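About Flokier

Hello, and thanks for stopping by. We're Flokier, a small software company in Vurnley, and we write the part of a robot system that decides what to do next. Other people make wonderful arms and hands and cameras. We make the planning and control software that gets two arms to share one table without bumping elbows, and we've been happily stuck on that one problem for longer than any of us expected.

The company started with Theda Petersen and Boyang Bai, who shared an office at Engelhardt and spent most of their lunches complaining about the same thing. Every time a customer changed a part, even a little, someone had to go back and teach the whole motion over again, point by point. Theda thought the plan should be written in terms of the parts and where they need to end up, and that the arm motion should be worked out fresh each time from what the cameras see. Boyang thought so too, but he wanted it to run fast enough that you wouldn't have time to refill your coffee while it was thinking. They argued about it for one whole winter (very pleasantly, they both claim) and then rented two rooms above a bakery and gave it a try.

There are 14 of us now, and we've moved twice. We do miss the bakery.

What we make

Our main product is called Turkier. It's a task planner for two-armed assembly, and it sits between the perception side, which reports what is on the table and how it's turned, and the low-level controllers, which move the joints. You describe an assembly as a set of relations: this peg goes in that hole, this plate sits flat before anything goes on top of it. Turkier works out an order, picks an arm for each step, and keeps checking the plan against the latest picture of the table as it goes along. If a part isn't where it was expected, the planner tries to repair the step it's on before it throws away the rest.

We also ship a replay tool, and to be fair it's the thing our customers write to us about most. It lines up the camera stream, the joint positions and the planner's own notes on a single timeline, so when something odd happens at 4:40 in the afternoon you can scroll back and see what the software believed at that moment. Svenja Sperling built the first version over a couple of weeks in March for her own debugging, and it sort of walked out the door on its own after that.

How we work

We test on real hardware every working day, usually with small printed-looking bits and pieces that are a bit of a nuisance on purpose: pegs, plates with slots, short cylinders, open frames. Simulation is where we start, and we lean on it a lot, but contact is hard to fake, and a peg that slides in beautifully on a screen can still catch on the rim of the real hole. So perception people sit with controls people, everybody takes a turn on the bench, and a change to the planner doesn't get merged until it has been run on the arms. 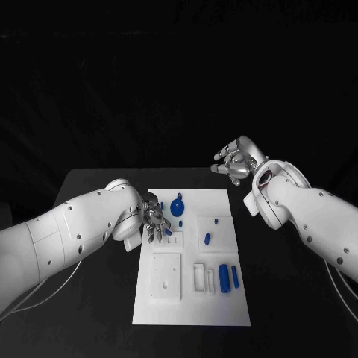

Ottmar Bauerfeind wrote to us after his first few months with Turkier to say that the plans themselves had been fine from the start, and what he'd really come to depend on was being able to read why an arm had been chosen for a step. He also said that he would like the error messages to be shorter. We're working on that, Ottmar! The next release trims a good many of them, and the long versions will move into the replay tool for anyone who wants them.

Working with us

We take on 2 pilot projects at a time, so that each one gets proper attention. A pilot normally begins with a long call and a box of your parts in the mail. If you'd like to talk about one, or you're looking for a job in motion planning or perception, write to Waltraud Meinecke at the Vurnley office. She reads everything and will pass your note to the right desk. Students are welcome to write too. Our internships run 18 weeks, and interns get bench time from the first week.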